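Workshop tips: living with a bin-picking arm (the Jerham kit, a few months in)

Posted August 2018, filed under Bench and Tools

I've had more messages about the Jerham picking kit than about anything else on this page, glue tests included, so I'm putting all my tips in one place. I run a small repair and resale shop in Dultport. Odds and ends come in by the crate, they all get tipped into a bin, and something or someone has to pick them out one at a time and put them where they belong. For years that someone was me, and my back has opinions about it.

What you get with the kit is the gripper, the hoses and fittings, a controller box and a licence for the Qaisi software that decides where to grab. You supply the arm, the bin and the bench. I bought my arm second-hand and I won't go into what it cost, but the kit itself was 700 pounds with the first year of software thrown in. After that it's 11 pounds a month. Not cheap for a shop my size! Still, I'd buy it again, with a few grumbles that I'll get to.

Clamp the bin before you do anything else

I can't say this loudly enough. A plastic bin on a smooth bench will creep. You won't see it going, it moves a hair each time the gripper brushes a wall, and by teatime every pick is landing short and you're blaming the software. An ordinary bar clamp on a corner does the job nicely. Keep the handles on the outside and away from the arm's side of the bench, and check that the clamp isn't bowing the rim. If it is, slip a scrap of softwood under the jaw.

Then tape the corners. I put coloured tape down on the bench in L shapes so that if I do have to shift something, I can put it back in the same place without going through the whole setup again (which takes me the best part of a morning, with swearing). Blue masking tape peels off clean. Parcel tape doesn't, and I've the gummy patches to show for it.

Sort your cables, then sort them again

The kit comes with a bag of ties and one rather hopeful drawing. Ignore the drawing. Run the arm slowly through its furthest reach, its lowest reach and its tightest twist, and only then start tying things down. You want a generous loop at the wrist so nothing pulls when it turns over, but the bigger the loop, the more it hides what's underneath and the more it likes to brush against whatever is lying in the bin. Mine took three goes. I snip zip ties flush with nail clippers now, as a cut end left long will scratch a hose and have a good go at your knuckles too. 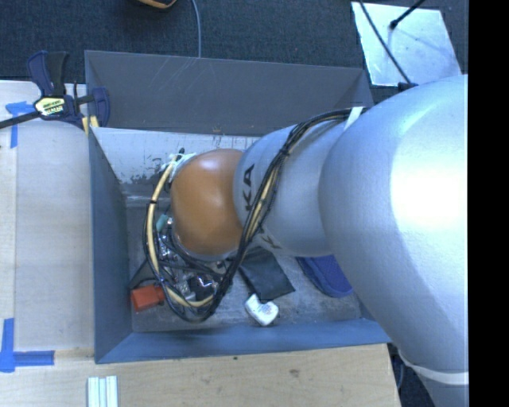

Don't lash the air hose tight to the power leads, by the way. It needs a bit of give, and if you ever have to swap it you'll be glad it's on its own ties. A replacement length from Posesel was with me in two days and fitted without any fuss, and they sell it by the metre, so get more than you think you need.

Tape is fine for trying out a route. I know, I know, everyone leaves the tape on for ever. At least put a note on the wall to go back and change it for a proper clip.

What it picks well and what it doesn't

Blocky things are a doddle. Boxes, toy bricks, bars of soap, tins, anything with a good flat side and a bit of weight to it. Soft pouches are hit and miss; if the pouch is lying flat on the floor of the bin the gripper sometimes noses along it like a dog with a biscuit, and if it's puffed up against a wall it goes first time. Small cartons are good unless they've landed on a corner. Floppy things with a hollow side, slippers and the like, are the ones I still take out by hand when I spot them.

My best tip here is to put less in. The leaflet says you can fill the bin to the line. I get far better results with 8 things in at a time, spread out a bit, than with a heap. It sounds slower and it isn't, as you spend so much less time watching it have another try at the same awkward lump. On a good day in June I cleared 300 pieces before lunch and only got up for a brew.

Looking after the bin

The floor and walls will scuff. That's normal and doesn't matter until the scuffs turn into chips, because a proper chip can snag thin plastic. Warm water and washing-up liquid, a soft cloth, dry it well. For a rough patch, a few strokes of fine wet-and-dry paper will take the edge off. Skip the polish altogether! I tried it once and everything slid into the one corner, and the shine confused the camera no end.

Grumbles

The manual is dreadful. The gripper pads wear faster than I'd like, and you can only get them from Jerham. Qaisi wants to update itself first thing in the morning just when I want to get going, so switch that to overnight under Settings, then Housekeeping. And the stop button comes on a lead that's far too short. Buy the longer one when you order and mount it where you can hit it with either hand. Press it, and wait for the arm to settle, every single time before you reach into the bin, even if it's only for a dropped screw.

Next month I'm back on drawer runners, and I still owe several of you the answer about candle wax on oak. If you've fitted the newer pads, do leave a comment and tell me how long they're lasting you.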